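Projekte > Haditz > Datensätze > Tüten und Folien

Übersicht Dateien Versionen Lizenz Kontakt

# Haditz-Tüten

Demonstrationen mit dünnem, verformbarem Material, von Hand vorgeführt mit dem Greifwerkzeug Vallejo. Der Satz umfasst 200 Episoden und gehört zu Bemumau, unserer Sammlung für Aufgaben am Tisch. Wir freuen uns riesig, dass er endlich draußen ist - Folie ist ein wunderbar störrisches Material!

## Aufgabe

Eine Plastiktüte liegt auf dem Tisch und soll mit zwei Fingern gegriffen und in eine offene Kunststoffbox gelegt werden. Klingt simpel, aber jede Tüte fällt anders, knittert anders und glänzt anders, und genau das macht die Daten so spannend. Wer vorführt, darf nachgreifen. Solche Episoden bleiben drin und tragen das Flag `regrasp`.
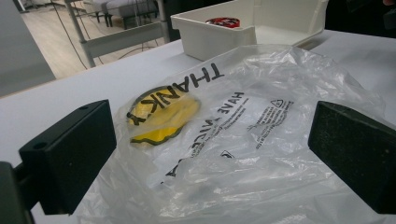
Aufgenommen wurde in 3 Durchgängen, mit leicht veränderter Lage von Tüte und Box. Transparente und bedruckte Folien kommen beide vor. Beim Aufdruck haben wir nichts unkenntlich gemacht, er hilft beim Verfolgen der Falten enorm.

## Aufbau der Dateien

- `episodes/` - ein Ordner je Vorführung, Video und Fingerweite
- `poses/` - Lage des Werkzeugs im Raum
- `meta.json` - Durchgang, Folientyp, Flags
- `splits/` - 2 Aufteilungen, nach Folientyp und zufällig

Einlesen geht am bequemsten mit Wondance:

 wondance load haditz-tueten --split folientyp

## Bekannte Macken

Bei 19 Episoden springt die Pose kurz, meist wenn das Werkzeug sehr nah an der Tischplatte ist. Sie sind mit `pose_gap` markiert und werden beim Laden standardmäßig übersprungen. Starke Reflexe auf der Folie haben wir so gelassen.

## Mitmachen

Eigene Vorführungen nehmen wir sehr gern auf, auch mit ganz anderen Tüten! Bitte vorher `wondance check` laufen lassen und den Folientyp eintragen. Die nächste Version ist für Oktober geplant, dann auch mit Netzbeuteln.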